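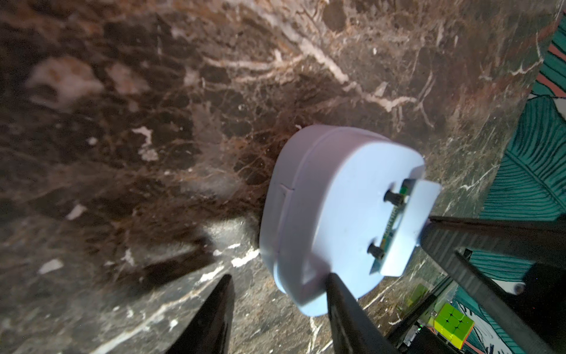
Week 4: Marble, limestone and their imitations

In this week we begin with the metamorphic rocks used in buildings, and the first of them is marble. The word is used in two ways, and students mix them every year, so please read slowly. For the geologist, marble is a limestone or dolomite which was changed by heat and pressure until its grains grew together again as new crystals. For the stone merchant, marble is almost any stone that takes a good polish and is not as hard as granite. Many "marbles" in the trade are therefore ordinary limestones, and a few are serpentinites. A dark brown surface with pale cream and white veins, such as the one under the white plug, would be sold as marble in any showroom, but from the colour and the veins alone we may not say which rock it is, or if it is natural stone at all. For this we need the tests in section 3.

1. How the colour comes

Pure calcite marble is white. All other colours come from small amounts of other material which was in the original sediment or came later with water.

Grey to black: carbon from organic matter
Red and pink: hematite, very fine
Yellow and brown: limonite and other iron hydroxides
Dark brown: iron hydroxides, often together with organic matter or clay
Green: serpentine, chlorite or mica

The amount can be very small. Less than one per cent of fine hematite is enough to make a whole block pink. Students often write in the exam that a red marble is "rich in iron". This is not correct and I take a mark for it.

2. How the veins come

A vein is an old crack. The rock breaks, water moves in the opening, and calcite grows from the walls to the middle. If the vein is white in a dark stone, the calcite of the vein is cleaner than the rock around it. When two veins cross, look at which one is cut or moved by the other. The one which is cut is older. With this simple rule you can put three or four generations of veins in order on one polished slab, and you will do this in the lab with the Pravia samples.

Do not confuse veins with stylolites. A stylolite is a dark, toothed line, like the seam of a skull. There the rock was dissolved under pressure, and the clay stayed behind. Stylolites are weak places, and slabs with many of them are usually glued to a net of glass fibre on the back side.

3. Tests you can do by hand

Hardness. Calcite is 3 on the scale of Mohs. A steel knife scratches it easily. Granite is not scratched, except in the micas. Choose a hidden edge, please, and ask the owner.

Acid. One drop of dilute hydrochloric acid makes strong bubbles on calcite. Dolomite makes bubbles only when it is powdered or the acid is warm. Wear the glasses and wipe the place with water after.

Hand lens. Look for crystals with flat, shining faces. If you find fossils with clear borders, it is a limestone. In an engineered stone you will see pieces of similar size in a resin, and sometimes small round air bubbles. In a laminate or a printed tile the pattern repeats, so it helps to see several square metres at once.

Touch. Stone takes heat away from the hand faster than resin does. It is a useful first sign, but I do not accept it as the only proof in a report.

4. The Arov quarry

We will visit Arov in May. The quarry has three benches, and Ferenc Juhász will take us to the lowest one, where the brown variety is cut with diamond wire. A block there may weigh up to 50 tonnes before it is divided. The upper bench is a grey limestone with many shells, used for kerbs and steps. Bring boots with a hard toe. Helmets are given at the gate.

While we are there, draw one section of the wall at the scale 1:100. Mark the bedding, the joints and every place where the colour changes. A photograph does not replace the drawing.

5. Care of the stone

Vinegar, lemon juice and wine attack calcite and leave a dull spot. It is not a stain, so no cleaner removes it, and the surface must be polished again. Oil makes a dark spot and can often be drawn out with a paste of chalk powder and solvent, covered and left overnight. For daily washing, water and a neutral soap are enough.

Reading

Kocsis, Á., course reader, pages 185 to 199. The table on page 185 has an error in the density of dolomite: it should be 2.85.

For the lab

Each pair receives four samples without labels. Write the name of the rock, the tests you used, and how sure you are. If you are not sure, write this also. Reports go in the box beside room 299 before 4 p.m.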